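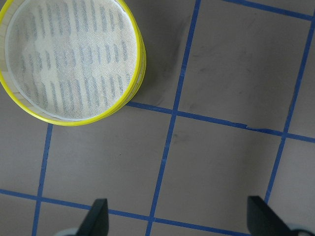 The yellow rim and the blue tape, from the wrist camera.

Since April I have been trying one small change in how we train the two arms at Godport. Before, each demonstration was one long recording. Now I cut it at every moment when a gripper opens or closes, and the policy learns the short pieces. Wanda Pawlak proposed this to me, and I did not believe in it very much.

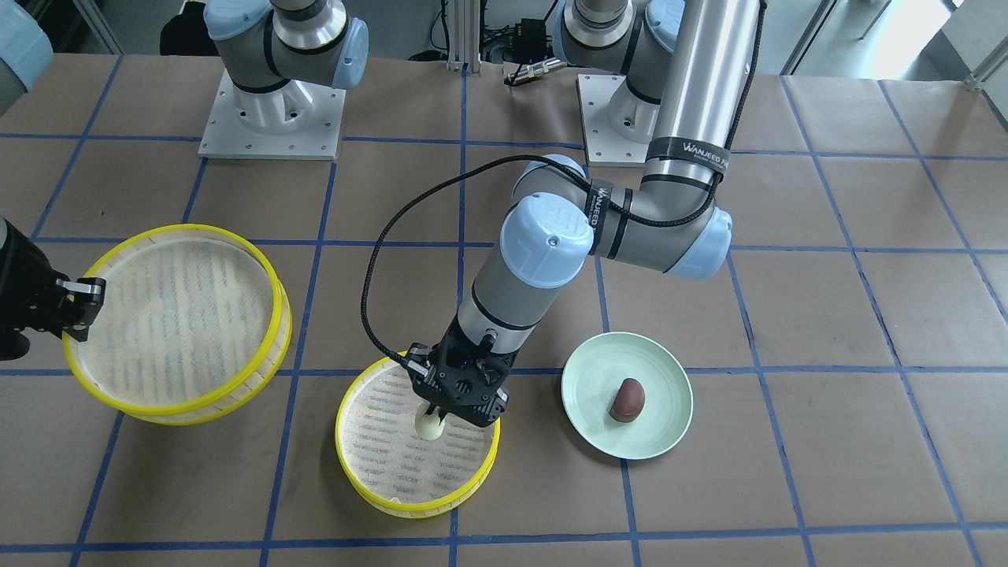
We have 628 demonstrations of the steamer task, the same ones as before. With long recordings the policy often let go too early. With the pieces this is rarer, but now it sometimes waits between two pieces and does nothing for 8 seconds. I do not know yet why.
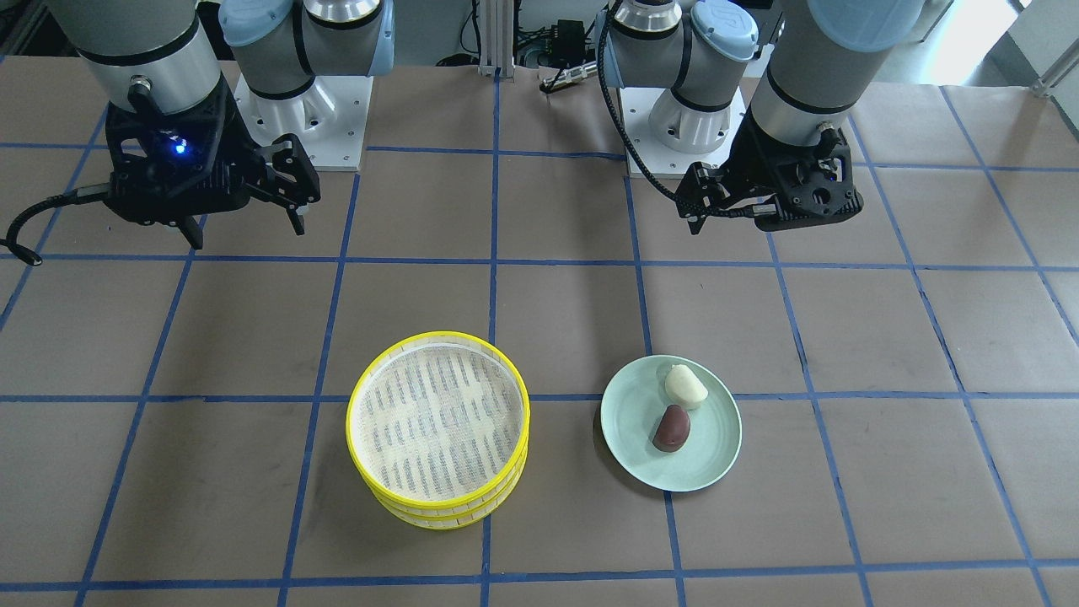 Both grippers open, steamer and plate on the grid.

Next I will let the pieces overlap a little.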